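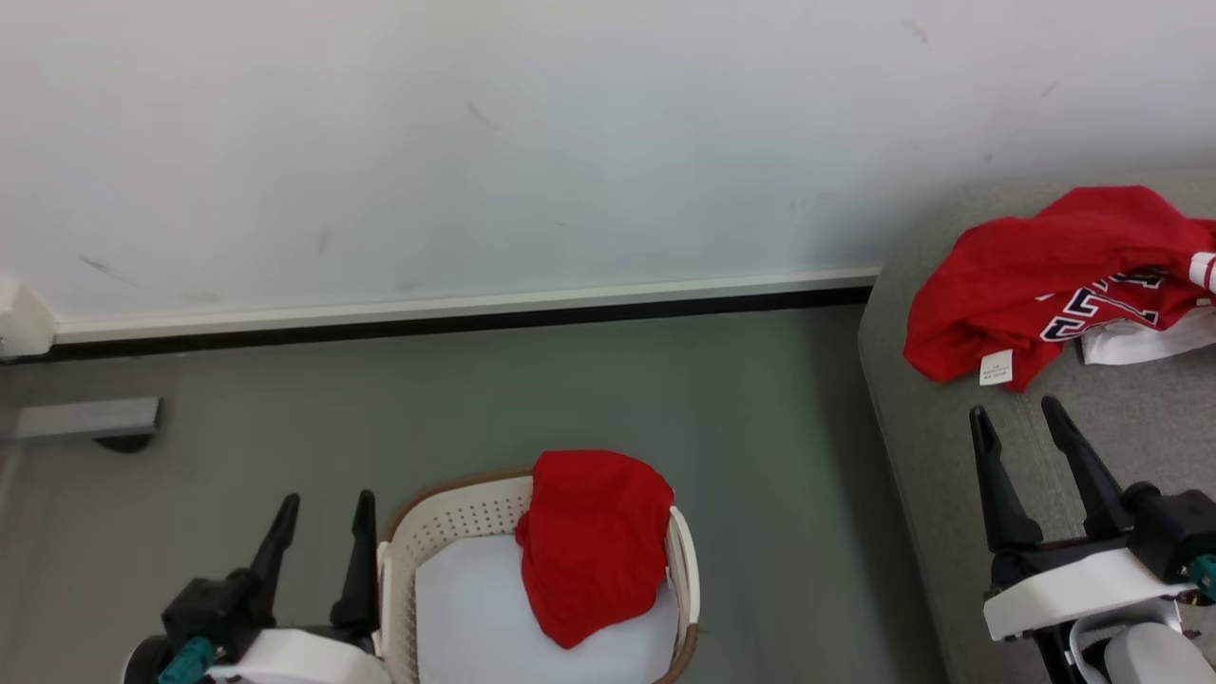 Laundry corner, scuff marks and all.

Been thinking about laundry sheets, the dry little squares that are supposed to replace the jug of detergent. A thread, because I've now read far too many labels and I'm grumpy.

I bought a box of Tinska in February. $49 for what the front of the box called "up to 135 loads". Keep an eye on "up to". It does a lot of work.

The back says one sheet is for a small, lightly soiled load. A regular load is two sheets. Heavily soiled is three. I have never in my life run a load that I'd call small and lightly soiled. If it were lightly soiled I'd wear it again.

So at two sheets a wash, that's 67 loads and one sad leftover sheet. The price per wash doubles. It's now dearer than the jug I was told I was a fool for buying.

To be fair, jugs play this game too. The line inside the cap for a "regular" load is always halfway up a cap the size of a coffee mug. Everyone fills it. They know everyone fills it.

But the jug doesn't lecture me about it.

Next, "plastic free". The box is cardboard, fine, good. The sheets themselves hold together with PVA, same stuff as the film on pods. It dissolves. Whether it properly breaks down after it goes down the drain is something people argue about, and I'm not a chemist. I just think "plastic free" is a cheeky thing to print while that argument is going on.

I wrote to Tinska and asked what was in the sheet apart from "plant-based cleaning power". Got a reply in 8 days with a discount code in it. No ingredients.

Did the cleaning part work? On T-shirts and pillowcases, sure. So does warm water, most of the time. I did a load with no detergent at all the week after and couldn't tell you which shirts were which.

On tea towels, no. Curry stayed. Bike grease stayed. The collar on my grey work shirt looked exactly the same going in and coming out.

Cold wash is where it got silly. The box says works in cold. What I got in cold was a bit of slimy film stuck inside the sleeve of a jumper. Someone will tell me to tear the sheet up first. I did tear it up. Then I had several bits of film.

Flekier is the other one I keep getting ads for. Same idea, nicer colours, and a banner saying it has saved "600 jugs from landfill every hour". Saved compared to what? My jug goes in the recycling. Maybe it ends up in landfill anyway, I wouldn't be shocked, but then say that and show me where the number comes from.

I looked for where the number comes from. There's a little star beside it. The star leads to a line at the bottom that says "based on internal estimates". Right.

Also the subscription. Flekier wants to send me a box every month. One person, maybe two loads a week. I'd be able to wallpaper the hallway by winter.

People keep saying the real win is shipping, because you're not trucking water around. I think that one holds up! Liquid detergent is mostly water and it's heavy. But you know what else has no water in it – powder. In a cardboard box. We've had it for ages, it's cheap, and it gets tea towels clean.

The only knock on powder is that it clumps in cold water if you tip it on top of the clothes. Put it in the drum first, clothes after. My machine's drawer has never rinsed anything properly so I skip the drawer.

Before anyone asks, I'm not being paid by Big Powder. I buy whatever is on special.

If you travel a lot, or carry your washing up four flights, sheets make sense to me. They weigh nothing and can't leak in a bag. I'd just like them sold as that, and not as me personally rescuing the ocean.

I've got nearly half the box left and I'll use it up on bedsheets. Then back to powder.

Replies are already telling me to try soap nuts. No.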